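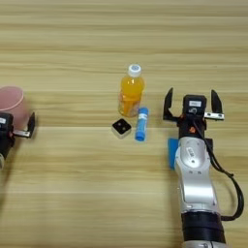
Section 4: Setting up the table for your first game

Okay, you've read the rules in Section 3 (or skipped them, I would have), and now you want to play Drallirus. Good! The set-up takes a few minutes once you know where things go. I've done it on coffee tables, on the floor of a bus station and on top of a washing machine, and a plain flat table is still my favorite by a mile.

What you need

The die from the Dredudgate box
The tube of 28 cards
One small bottle of juice with a screw cap, full
One plastic cup per player
A table with some room in the middle

The bottle is the "tower." Any small bottle works as long as it stands up straight by itself. I like orange juice because you can spot it from the other end of the room and because I end up drinking it.

Setting up

1. Clear the table and wipe it down. Dry it too, or the cards will stick and you'll be peeling them off with a fingernail.

2. Put the bottle in the middle. Check that the cap is screwed on tight. I mean really check, give it a good twist.

3. Place the card tube in front of the bottle, close enough to reach without knocking into the tower. Leave the lid on for now.

4. Set the die next to the tube.

5. Give each player a cup and have them put it near their own edge of the table, open side up. You'll be tossing cards into these later, so wide cups make for a kinder game.

6. Everyone rolls once. Highest roll opens the tube and goes first. If you tie, roll again, and keep rolling till somebody wins (our record is five ties in a row, and people were yelling).

7. Shuffle the cards, deal four to each player and slide the rest back in the tube. That's your draw pile.

Note: If you have the older Honent edition, your deck has 51 cards instead of 28. Deal six to each player in step 7 and leave everything else the same.

Caution: The die is small enough to swallow. Keep it away from toddlers and from dogs who eat first and think later.

Caution: Don't play with the tower's cap off. If the bottle tips over with the cap on, you lose a turn. If it tips over with the cap off, you lose a deck.

A few things I do differently

The rules say the cups have to be empty. With little kids I drop a folded napkin in the bottom so the cards don't bounce back out, and they love it!

On a table with a really smooth top the bottle can slide when somebody bumps it. A rubber jar opener underneath fixes that, or a damp cloth folded flat if you don't have one. Trim it so it doesn't stick out past the base, otherwise the die lands half on it and you get an argument over whether the roll counts. (It doesn't. Roll again.)

If you lose the die, any ordinary six-sided one will do. If you lose a card, write to Essien with the part number, 1873 for the newer deck or 973 for the Honent one, and ask for a single replacement.

Putting it away

1. Count the cards back into the tube before you close it.

2. Put the die in the box on its own, in the little corner slot.

3. Rinse the cups and let them dry all the way before you stack them.

4. Drink the tower.

Scoring starts in Section 5.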